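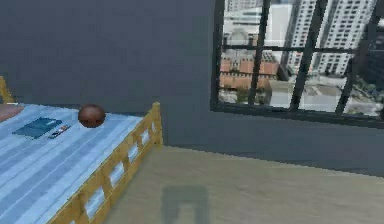

Stomesport, June 2019 - Brirkodow, which manages furnished apartments for short and medium stays, has moved the first stage of its room-tidying program into computer simulation and has created new positions for members of its housekeeping staff as part of the change.

The program, known within the company as Serona, is intended to prepare a mobile robot to pick up items left in bedrooms between stays, such as books, balls and remote controls, and return them to their proper place. Work on the software is carried out in simulated bedrooms at the company's Stomesport office. Since March, the team has completed 3,926 runs. Each run begins with a furnished room and a small number of objects left on the bed or the floor, and ends with a written review of what the software attempted to do.

The reviews are written by housekeepers. Two members of the department now spend half of their paid hours at the office, where they watch recorded runs, mark errors and propose new room layouts. They remain in their regular jobs for the rest of the week and receive the same hourly rate as the technical assistants on the project. Brirkodow plans to open the same arrangement to 10 employees before the end of the year.

"Our housekeepers know where guests leave things and what may be moved," said Grethe Holst, director of operations. "The early room layouts were prepared without them and were far too orderly. That has been corrected, and the staff who corrected it are now named as authors in the project records."

Among the changes made at the suggestion of staff are beds placed close to a wall, striped and patterned bedspreads, and small dark objects lying next to larger ones. Housekeepers also asked that the software stop and request help when it cannot tell whether an item belongs to the apartment or to a guest. This rule has been adopted for all runs.

The company stated that no positions in housekeeping will be removed as a result of the program during the current labor agreement. Bed making, bathroom cleaning and final inspection are outside its scope and will continue to be done by hand. Management expects that less bending and lifting will be required at the start of each room visit, although no measurements have yet been made in occupied buildings.

Employee representative Arnardóttir welcomed the paid review hours but said that several matters remain open. Nearly 100 employees attended an information meeting on the program, and many of the questions concerned scheduling. Staff have asked for written assurance that the time allowed for each room will not be shortened when a robot is present, and that a housekeeper will not be held responsible for items the machine has moved.

Management has agreed to answer both points in writing before any trial takes place in an apartment. A date for the first trial has not been set. Employees who wish to apply for the review positions may do so through their shift supervisor - prior experience with computers is not required, and training is given during working hours.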